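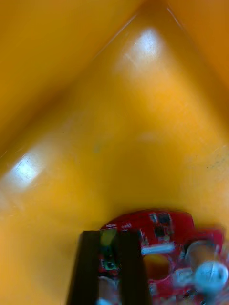 Gluten-free flatbread, batch 11
By Agnes Solberg
October 14, 2022
2 min read

Well, the Brilano rice flour finally came, so I mixed 411 g with the usual starch and let it sit while I answered Torbjørn's long note about the Tveit menu (he wants it ready by November, bless him!). Dough still tears at the fold, but the taste is lovely.

1. Rest it longer, covered.

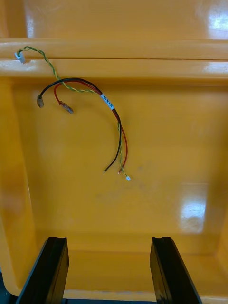
2. Try less water, and ask Zornis for a clean pan of our own.

Comments

Torbjørn Isaksson: Lovely with soup! Save me two.

Itora kitchen: Could we get the starch weight too?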